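Tenell Towel Handling Set: Data Card

Release 3, 13 Apr 2019
Maintained by the Tenell project office. Contact for all matters concerning this release: Ramil Cabanatuan.

Purpose of this document

This card accompanies the Tenell Towel Handling Set and should be read before the data is used. It sets out what was recorded, under which conditions, and what the material can and cannot show. The question behind the work is a plain one: can a machine with two arms be trusted with the household towels? The present answer is that it can be trusted with part of the job, some of the time, under supervision.

Background

Folding laundry is often named among the first chores people would hand over to a machine. It is also one of the harder ones. A cup keeps its shape when it is lifted. A towel does not, and its appearance changes with every touch. The position of a corner may be clear at one moment and hidden under a fold at the next. Earlier Tenell releases dealt with rigid kitchen items and are described in separate cards.

Contents

The set holds 583 episodes, divided among 23 tasks. Each episode is stored in its own folder with the recordings, the arm positions and a short text label. The tasks include flattening, folding in half, folding into a rectangle, moving a towel across the table and placing one towel beside another.

Views

Each episode includes a wide view and close views from the wrists. The wide view is suited to planning the order of a fold. The close views are suited to deciding where to take hold of the cloth, and they are sensitive to pile, stitching and trim. Plush towels with embroidery were included on purpose, as the thread gives a learning system fixed marks to follow on fabric that otherwise looks much the same from one side to the other. 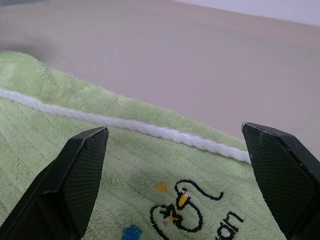 Recording conditions

All work was carried out at the Jumport site on a single type of table. Overhead lighting was kept on throughout. Operators guided the arms by hand controls and were asked to work at a steady pace, without correcting small errors unless the task could not otherwise be finished. A member of staff remained within reach of the stop button at all times.

Towels were kept in use for the whole recording period and were washed between sessions. Pile and edges therefore show some wear in later episodes. Users who need fabric in new condition should select by session number.

Labels

Labels were written by one person and checked by a second. The start of an episode is the first movement of either arm. The end is the point at which both grippers are clear of the cloth. A fold is marked "complete" when the edges meet within the tolerance given in the file tolerance.txt, and "partial" in all other cases. Partial episodes have been kept in the release. Removing them would give a false picture of how difficult the task is.

Where two towels are on the table, the label names the one to be handled by its colour. The other towel should be treated as an obstacle unless the label says otherwise. 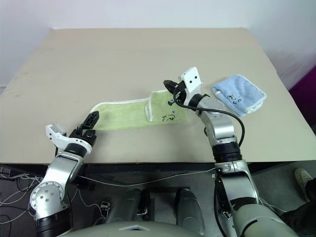
Users should note that a towel which is already folded on the table may have been folded by an operator before recording began. The field "prior_state" records this and should be consulted before any count of successful folds is made.

Baseline results

The Vernitz baseline, trained on this release alone, was tested on 21 trials of the half fold. Results for each trial are listed in baseline.csv. The most frequent fault was a grip that took hold of two layers where one was intended. The next was a grip that closed on the pile and slipped off as the arm lifted.

Known limits

The set contains no bed linen, no clothing and no wet cloth. It does not cover taking towels from a machine or putting them away in a cupboard. Good results on this material should not be presented as proof that a robot can do the laundry.

Terms of use

The data may be used for research and teaching. Publications should cite the Tenell set and the Panganiban annotation guide. Errors found in the labels should be reported to the project office with the episode number. Corrections will be issued in July.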